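Subject: Re: [stonecare] Etch marks on white marble, and is sealer worth it?
From: Mererid Sayce
To: stonecare list

Halfdan Riis wrote:

> We took over a flat in Pirnberg with a white marble kitchen top
> and I have already put two dull rings on it, one from a lemon and
> one from a bottle of vinegar. The shop sold me a sealer and told
> me it would stop this. I put on two coats and got a third ring
> the same week. Did I do it wrong, or is the sealer no good?
>
> Also, the man who came to look at it wants 415 to hone the whole
> top. Is that fair? It is 19 years old and has never been done, as
> far as the seller knew.
>
> Halfdan

Halfdan,

You did nothing wrong and the sealer is probably fine. It is being asked to do a job it can't do. There are two kinds of mark on marble and they get mixed up all the time, including in shops.

A stain is something that has soaked into the stone. Oil, coffee, red wine, rust from the bottom of a can. The spot is darker than the stone around it, or a different color. Sealer slows this down and gives you time to wipe up.

An etch is damage to the surface. Acid eats a very thin layer of the stone and takes the polish with it. The spot is dull and usually lighter, and you see it best with your head low and a lamp on the far side. Lemon, vinegar, tomato, wine again, most bathroom cleaners. An ordinary soak-in sealer sits below the surface and the acid never has to get past it. Your three rings are etches.

For a small etch on a polished top you can use marble polishing powder, a damp white pad and some patience. Work a patch a little bigger than the ring, keep it wet, wipe, look, repeat. Try it first somewhere behind the toaster. If you can feel the edge of the ring with a fingernail, powder won't fix it and you need the abrasive pads, and at that point I would pay someone.

On the price, I can't tell you without knowing the size of the top and what he means by hone. Ask him these things before you say yes:

- what grit he finishes at
- whether the sink cutout and the back strip are included
- whether he works wet, and who covers the cabinets
- whether he will do a test patch and let you look at it in daylight

A honed finish is matte. Some people are disappointed when the shine goes. I had mine honed in July five years ago and would not go back, as new etches hardly show on it. It does take up oil faster than the polished one did, so I seal it once a year and do the water test in between. Put a spoonful of water on the stone, wait fifteen minutes, wipe it off. If there is a dark patch where the water was, it is time to seal.

I would leave the second coat of sealer out next time. If the first one hasn't been wiped off properly it leaves a haze, and then people write to the list thinking they have ruined the stone. Elif Naz had that last winter and got it off with a cloth dampened with more of the same sealer, rubbed while it was still wet.

For everyday cleaning, warm water and a drop of plain dish soap, then rinse and dry. No vinegar, no matter what the internet says. Baking soda won't etch it but it can scratch a polished top if you scrub.

Shiyu asked me off list about veining, and I may as well answer both of you. Gray veins are part of the stone and no amount of poultice will take them out. Fine branching ones are sometimes taken for cracks. Run a nail across. A vein is usually flush, a crack catches. On a slab with a lot of fine veining, check the whole of it before it is cut, and decide which part goes next to the sink. The two below show the sort of pattern I mean, white with thin gray lines.
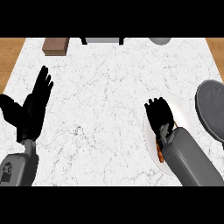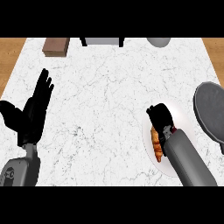

White marble with gray veining, wood behind. Both are computer renderings.

Arnar, you still have the list's set of pads. Could you post them on to Halfdan if he wants to try before he pays anyone?

Mererid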